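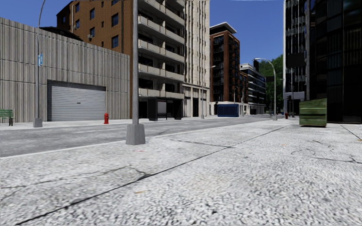

Re: [sidewalk-nav] Crack labels and false stops

Hi all,

Sorry for the slow reply, it's been a busy week at my end.

On January 26, 2021, Lorenz Stöckli wrote:
> Has anyone tried training the kerb follower on rendered streets only?
> We drive ours on real footage and it still brakes for every dark line
> in the paving. I'd love to know if simulation makes that better or
> worse.

Better, in our case, but only once we stopped using tidy pavements! Our first Findura streets had plain grey slabs, and the robot learnt that any dark line meant an edge. So I redid the ground with joints and wandering cracks, some of them meeting, plus a few small coloured flecks, and kept the pale kerb against the asphalt as the one line that matters.

We rendered 2,000 views for training and held back 179 from streets the network had never seen. With the old ground it made 1,000 false stops over the full set of test drives (yes, exactly, I checked the log twice). With the cracked ground it made 11 – all of them at joints running diagonally across the robot's path.

Two things I'm less sure of. The sky is clear blue in all of these, so I can't say a word about rain. And the Pereyra planner sits on top and smooths things out, so some of the gain may be its doing. I'll rerun without it in May.

Lorenz, if you send me a short clip I'll happily put it through the same network. What height is your camera at?

Cheers,
Nell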